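Mirnby bin stall

The Mirnby bin stall was a recurring fault in the Mirnby picking cell, a one-arm setup built by Aigner for sorting small household goods. In November the arm began to halt partway through its reach into the bin, and it would sit there, quite patiently, for 135 seconds before the controller gave up and asked for help.
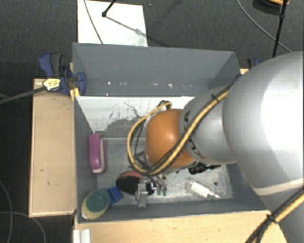
Arm and gripper over the grey bin, with cabling looped around the orange joint.

The trouble was traced, after a good deal of head-scratching, to a cable that pulled tight at certain wrist angles and briefly cut the gripper signal. Of 2,222 logged picks, 60 ended this way. Aigner lengthened the loop and moved 3 ties, and the later Dorinance cell kept that same layout.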